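Kestden to Add Two-Arm Kitting Cells at Nundness Plant; Bench Staff Move to Cell Operation and Inspection

NUNDNESS, May 27, 2022. Kestden, a contract assembler of small plastic and metal parts, will install two-arm kitting cells on the packing floor of its Nundness plant. The first cell is scheduled to enter production in November. The work it takes over is the placement of single small parts into shallow trays, which is currently done by hand at standing benches across two shifts.

The cells are supplied by Ragab and run on Rorkeo, the supplier's cell control and simulation software. Each cell consists of two arms mounted at the far side of a shared table, with the tray position at one end. Layout and motion programs are being prepared in simulation before any floor space is cleared.
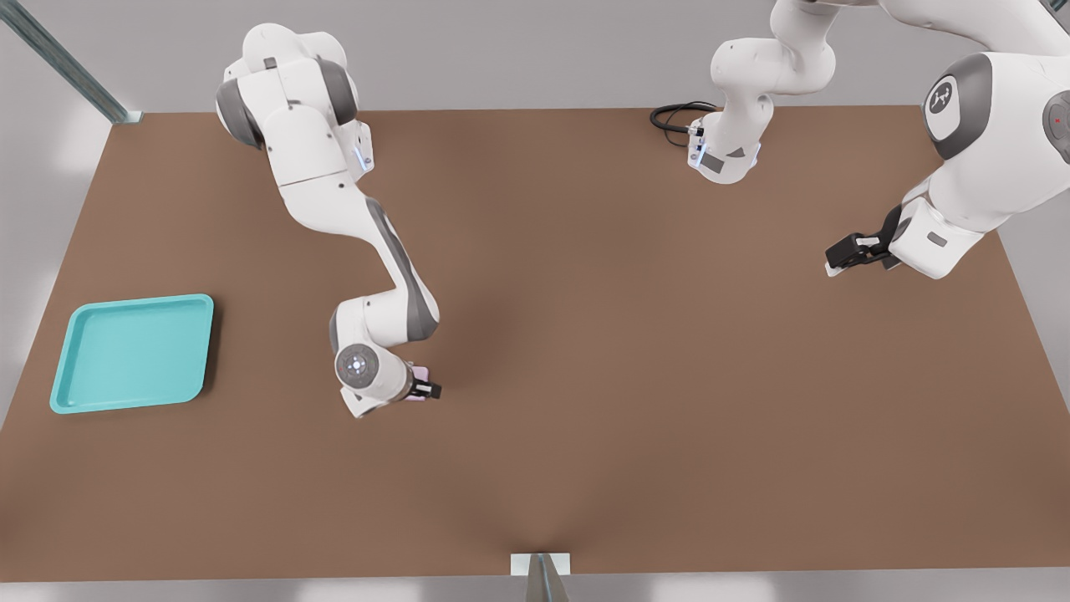 Simulation view of the kitting cell, with a small pink part at the left arm's gripper and the tray at far left.

The plant packs 3630 trays per week on the line selected for the first installation. Bench staff on that line now pick a part, check it by eye, place it and repeat, with a change of station every two hours. Reports of wrist and shoulder strain have been higher on this line than elsewhere in the plant, and it has been the hardest line to staff on the late shift.

Under the new arrangement, 24 employees on the line will be reassigned within the same department. Seven will be trained as cell operators, responsible for startup, part changeover, clearing of stops and daily checks. The others will move to incoming inspection, final inspection and material supply. Base pay grades will not be lowered for any reassigned employee, and cell operators will move up one grade after completing training. No positions will be eliminated as part of the project.

"The repetitive part of the job is the placement, and that is the part we are handing over," said Aino Tuominen, director of operations at Kestden. "Judging whether a part is good enough to ship stays with our people. So does deciding when a cell should be stopped."
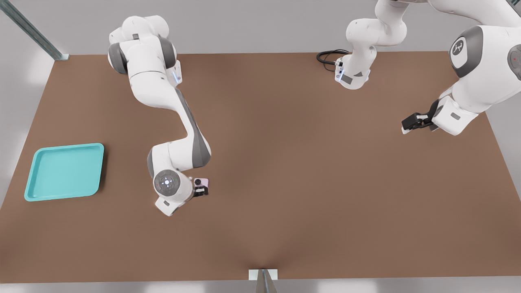 Operator training will consist of 20 hours per person, divided between classroom sessions and supervised work at the cell. The classroom portion uses the Rorkeo simulation, so that operators can learn the stop and restart procedures before the equipment is installed. One exercise covers the state in which a part has been gripped but not yet placed. With the left arm holding the pink part slightly above the table and the tray still empty, the trainee must identify which arm is loaded, determine whether the part can be released safely and select the correct restart point. The exercise is repeated with different part positions. Trainees who do not pass may repeat the module on paid time.

Current line staff reviewed the first layout and requested two changes, both of which have been accepted. The operator panel will be mounted at an adjustable height, and parts will be delivered to the cell in smaller containers than those now used at the benches, to reduce lifting. A further review will be held after the first month of production.

Manual benches will remain in service for short runs and for parts that cannot be gripped reliably. Kestden will decide on additional cells after comparing stop frequency, placement errors and operator workload on the first cell with figures from the manual line.

About Kestden
Kestden provides contract assembly, kitting and packing of small components for equipment manufacturers. Its Nundness plant operates two shifts.

Media contact
Kestden Communications, Nundness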